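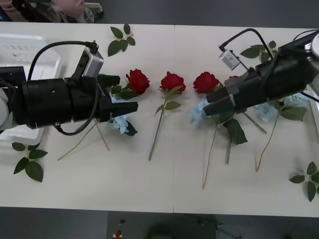
Artificial roses and leaf sprigs laid out on the white tables

Growing flowers for cutting: your questions

Fahy Cutting Garden, Kustmont
Last updated Tuesday, July 8, 2025

Flowers for the house are the best reason I know for digging up a bit of lawn. We get asked the same things at the gate every summer, so the answers are on one page now. If yours is missing, come and ask on an open afternoon and I'll very probably talk for too long.

How much space do I need?

Less than you think! A bed the size of a single mattress will keep a kitchen table in flowers from June until the first frost, provided you plant it tightly and keep picking. Cutting beds aren't borders. You don't need to worry about what looks good next to what, or whether the tall things are at the back, and you can grow in straight rows like cabbages. Make the bed narrow enough to reach the middle from either side. Ours are all a bit too wide, from before we knew better, and I still end up with one foot among the cornflowers.

Can I do it in pots?

Yes, with big pots and regular watering. Cosmos, cornflowers, sweet peas and the shorter snapdragons are all happy in a deep container. Small pots dry out by lunchtime in July and the plants sulk. Dahlias will manage in a really large tub, one plant to a tub, and they want feeding every week once the buds show.

What should I start with?

Sweet peas, cosmos, calendula and ammi. All of them come from seed and all of them give you more the more you cut. Calendula is almost impossible to kill and has a lovely resinous smell that stays on your fingers. Ammi is the frothy white one that looks like cow parsley and makes any handful of odds and ends look as if you meant it. (Wear gloves when you cut ammi on a sunny day, as the sap can make some people's skin blister.)

When do I sow?

There are two good moments. Hardy annuals such as cornflowers, nigella and ammi can go in during September, and they'll sit through winter as scruffy little rosettes and then shoot up in spring, weeks ahead of anything sown later and usually much taller. Everything tender waits until spring. I start cosmos and zinnias indoors in April and they go outside when the nights have warmed up. Zinnias hate being cold and they hate being moved, so give them a pot each from the start.

It's July. Have I missed it?

Not at all. You can still sow calendula and cornflowers now for a late flush, and July is a very good month for biennials: foxgloves, honesty, sweet rocket, sweet williams, wallflowers. They spend this year making leaves and flower next May, in that hungry gap after the tulips when there's hardly anything else to pick. Sow them in a tray somewhere shady, don't let it dry out, and plant them in their final places by the end of September.

Why are my sweet pea stems so short?

Heat and thirst, mostly. Sweet peas like their roots cool and damp, so water deeply in the evening and put a thick layer of compost or grass clippings round the bottom. Take off every seed pod you find. A plant that has managed to set seed thinks its work is done, and the stems get shorter and shorter until it stops. Pick the lot every other day, even if you've run out of jam jars. Give them to the neighbours, leave them on the bus.

Some shortening is just age, though. By the end of July ours are well past their best, and we pull them up and put in something else.

Should I pinch out?

Yes, and do it without mercy. Nip the top off cosmos, snapdragons, zinnias and sweet peas when they're about a hand high, just above a pair of leaves. It feels awful. Then the side shoots come, and you get a bushy plant with plenty of long stems in place of one tall wobbly one. Leave stocks, larkspur and sunflowers of the single-stem sort alone, or you'll lose the only flower they were going to give you.

What time of day should I cut?

Early morning is best and evening is second best. Midday is hopeless. Take a bucket of cold water out with you and get each stem straight into it, with the lower leaves stripped off first. Then stand the whole bucket somewhere cool and dark for a few hours, overnight if you can bear to wait. I skipped this for years and thought people were fussing, and my flowers lasted half as long as they do now.

How open should a flower be when I cut it?

It depends on the flower, annoyingly. Zinnias must be fully ready: hold the stem a little way below the head and give it a shake, and if it flops about, leave it another couple of days. Dahlias barely open after cutting, so take them nearly full out. Poppies and tulips want cutting in bud with the colour just showing. Cosmos is best when the petals have only that morning begun to unfold. Roses I cut when the outer petals have loosened and the middle is still tight.

My flowers droop an hour after cutting. Can I save them?

Often, yes. Recut the ends and stand them in deep cold water, right up to their necks. For floppy things like poppies, hellebores and young foliage, dip the bottom couple of centimetres in just-boiled water for 20 seconds and then go into the cold bucket. Keep the heads well away from the steam. Hydrangeas are the exception to everything, as they can drink through their petals. Dunk the whole head in a sink of cool water for half an hour and it's quite likely to come back looking brand new.
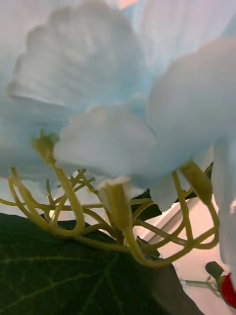 How do I choose colours that go together? Pick one flower you love and look at it from much too close. Hardly any petal is a single colour, and the little shifts in it will tell you what else to put in the jug. Pale blue is a good one to practise on, and these ruffled petals give you plenty to work with: the folds go a faint pinkish grey and the top rim is nearly white. So I'd reach for a dusty pink scabious to pick up the creases, and white ammi for the rim, and then stop before I spoiled it. Peach is gorgeous with pale blue too, in small amounts. If you grow nothing else for foliage, grow something grey-green, because it makes peace between colours that would otherwise squabble. Bright green does the opposite and wakes everything up, which is just what you want with orange calendulas.

Do I need floral foam?

No, and we don't use it. A ball of crumpled chicken wire in the neck of a vase holds stems perfectly well, you can use it for years, and the flowers get to drink properly. For low bowls, a metal pin holder is worth every penny. Ours is a Flemer that came from a jumble sale for £2 and it'll outlive me.

Does the penny in the vase work? Or sugar? Or lemonade?

Clean water works. Wash the vase as if you were going to drink from it, change the water every other day and take a sliver off the stems each time. That beats every trick I've tried. Keep the vase out of the sun and away from the fruit bowl too: ripening fruit gives off a gas that makes petals drop early, and bananas are terrible for it.

Can I dry what I grow?

Please do, it's wonderful in January. Statice, strawflowers, larkspur, nigella pods and poppy heads are the easy ones. Hang small bunches upside down somewhere dark, warm and airy, with the bunches loose enough that the middle doesn't go mouldy. Cut strawflowers before they look ready, as they carry on opening while they dry. Light is what fades them, so an airing cupboard is better than a sunny windowsill.

Is it worth growing tulips just to cut?

I think so! Treat them as annuals, plant them close together like eggs in a box in November, and pull the whole thing up, bulb and all, when you pick. You gain a good few centimetres of stem that way. We planted 3000 last autumn, which was greedy and very cold on the fingers, and I'd do it again. If you only have room for a small patch, 100 bulbs will fill a surprising number of jugs, and the doubles last longest.

How do I keep slugs off the seedlings?

Grow them on until they're sturdy and plant out in a dry spell. Water in the morning so the soil isn't wet overnight. Go out with a torch. We put the dahlias in late, in big pots first, and by then they can spare a leaf or two.

Where do you get your seed?

Most of it we save ourselves. Calendula, nigella, ammi and sweet peas are all simple to save: wait for a dry day, when the pods are brown and rattle, and put them in paper envelopes with the name on. Do write the name on. We bought a Cetero zinnia mix this year and the lime ones in it are terrific.

Can I visit?

You can. The garden is open on Thursday afternoons until the end of September, bed 17 is the pick-your-own one, and there are scissors in the shed if you forget yours. Dogs on leads are welcome. Bring a bucket if you're coming by car, and wet newspaper if you're on foot.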